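From: Weronika Sikora
To: repair-bench list
Subject: Re: Old desktop, memory question

Marilou Enriquez wrote:
> I've been given an old desktop with a green board and I'd like to
> put more memory in it before passing it on to my nephew in August.
> It has four slots. Do I have to fill all of them? And can I leave
> the processor alone while I'm in there? I've never had the side
> off one of these before.

Marilou,

No, you don't have to fill all four. Two matching sticks will do for what he wants. On most boards with four slots they go in every other slot, but makers differ on which pair comes first, so look for the numbers printed on the board next to the slots and check them against the manual. If you've lost the manual, send the model number to the list and one of us will probably have a copy.

The processor can stay where it is. It's held down by a metal bracket with a lever beside it, and you've no need to touch either. I have a similar sort of board open on the bench at the moment. 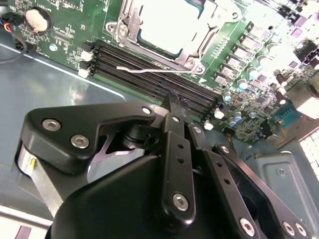
Green board in its case, with the four black memory slots across the middle and the processor in its metal bracket near the top.

Shut the machine down, pull the mains lead, then hold the power button in for a few seconds. Touch bare metal on the case before you pick up a stick. Open the clips at the ends of the slot (some boards only have them at one end), line up the notch and press down evenly until they close. It takes more of a push than people expect. If the notch doesn't line up, turn the stick round. If it still won't, it's the wrong type and you should stop there.

Have a look at the capacitors as well, the little cylinders standing up from the board. Any with a domed top or brown crust want dealing with before you spend money on memory.

I've got 3 spare sticks in the drawer, two of them a pair. Tell me what's printed on the label of yours and I'll see if they match. Iwona has the box of case screws, if you're short.

Weronika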